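Dindemico Walkers list archive

Posted by Ramil Bautista, 11 June 2022
Shared 50 times | 3 comments

Subject: Re: Taking the dog on the Gravmont coast path

Wilfredo Mercado wrote:
> We have a cottage at Gravmont for a week and want to walk the
> coast path to Navarro with our spaniel. The map shows a beach
> halfway. Are dogs allowed on it in summer, and are there many
> stiles? She is eleven and I can't lift her over things all day.

Hello Wilfredo,

I walked it from the Gravmont end last month with our old collie, so this is fairly fresh.

The beach is split in two by the stream. Dogs are kept off the village side in summer, but the far side is open to them all year. You reach it by the footbridge, then down 138 steps. They are shallow and there is a bench partway. At high tide there is very little sand left, so check the times before you set off.
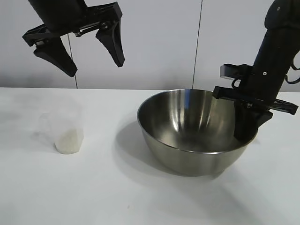
Most of the stiles have been replaced with gates. The two that remain are both after the beach, on the farm stretch, and only the first has a dog gate beside it. The second is a stone one and you will have to lift her. There were sheep with lambs in that field when I went through, so keep her on a lead until you are past the barn.

If you want to miss the farm altogether, turn inland at the chapel and take the lane. It adds 240 metres and there is hardly any traffic -- I met one tractor.

The café at Navarro lets dogs sit inside at the back. They take cards now. The car park next to it is free from December until Easter but you will pay at this time of year, and the machine only takes coins. The bus back to Gravmont takes dogs if the driver agrees. I have not been refused yet.

There is a tap for water bowls outside the chapel and nothing after that, so fill up there.

Ramil

Comments (3)

wilfredo m: Thank you, very useful. We will take the lane.

Cloltano Jill: The path is closed for 100 metres past the footbridge after the slip. There is a signed way round through the wood, muddy but fine.

petra_k: Does anyone know if the pub at Gravmont still takes dogs? It changed hands.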